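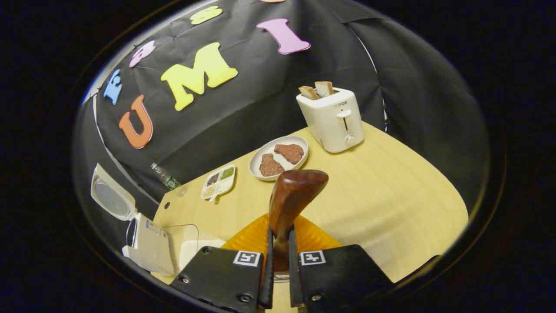

March, notebook of the gripper bench, entry started 2:20 in the afternoon

Subject: the left finger tracking drops out, and the width value freezes.

I write this while I still remember the order of things. The session was the breakfast table task with the hand-held gripper. We picked up the tool with the wooden handle, carried it over the plate, and put it down again. Toaster, plate and spice tray stayed in their usual places. In the afternoon I ran the recordings through Covix and it rejected 4 of them with the same message: finger width not valid.

First I thought it was a calibration file from the old camera mount. I checked, and the file is the right one. I loaded it again anyway and processed one recording a second time. Same result, same place in the recording.

Then I looked at the width curve by eye. In the worst recording there are 1,911 frames. From frame 507 the left marker is not detected anymore, and the width stays exactly flat until the end. It is a straight line, which is not possible with a human hand on the trigger. The software repeats the last good value when it loses one marker and it does not say anything until the final check. So for a long time the curve looks very clean, and a person who only looks quickly will think it is a good recording. I also thought so the first time.

The right marker is detected in all frames of this recording. I exchanged the roles in the config (left as right, right as left) to be sure it is not a software problem with the names. The fault stayed with the physical left finger.

What I found on the tool at 3:10: the left finger has play. With the gripper closed on nothing, I can twist the finger a little with two fingertips. When it turns, the marker tilts away from the camera, and at the big fisheye angle a small tilt is already enough to lose it. One screw was not tight. I turned it and it took almost half a turn before it stopped. I do not know how long it was like this. The last time I checked the screws was when we changed the rails, and I did not write it down, which is my mistake.

Why it shows with this object and not with the others: my guess is the handle. It is smooth and round, so people squeeze harder to keep it from rolling between the fingers, and the load pushes the finger out of its line. With the soft objects from last month the force is small and the play stays hidden. This is a guess only. To test it I should measure with the loose screw again, but I do not want to loosen it on purpose before the other recordings are finished.

Safety side, more important than the lost data. A frozen width goes directly into the training set if nobody rejects it, and the policy then learns that the hand stays closed when it should open. On the Grokby arm we had a similar case in winter: the arm did not release the cup and pulled it against the table until the force limit stopped it. At that time we blamed the network. Now I am less sure, and I would like to look at that data again with the width curves open.

Done so far:
– Screw tightened, the others checked on both fingers, no more play that I can feel.
– The 4 recordings moved to the folder "rejected_width", not deleted.
– 2 new test recordings with the same handle, hard squeeze. Both markers detected from start to end, the curve moves as it should.

Not done:
– Thread lock. We have only the strong type in the drawer and I am afraid we will not open the finger again after that. Medium type is ordered from Pisharody.
– Covix should stop with an error when the width is constant for too long. I wrote a short request, please add your opinion under it.
– Old sets from the Tullumero folder are not checked. Until then please do not train on them for the real arm, simulation is fine.

If you take the gripper before me tomorrow, please twist both fingers by hand before the first recording and write in this notebook what you feel, also if it is nothing.

4:45, third look at the screw: still tight.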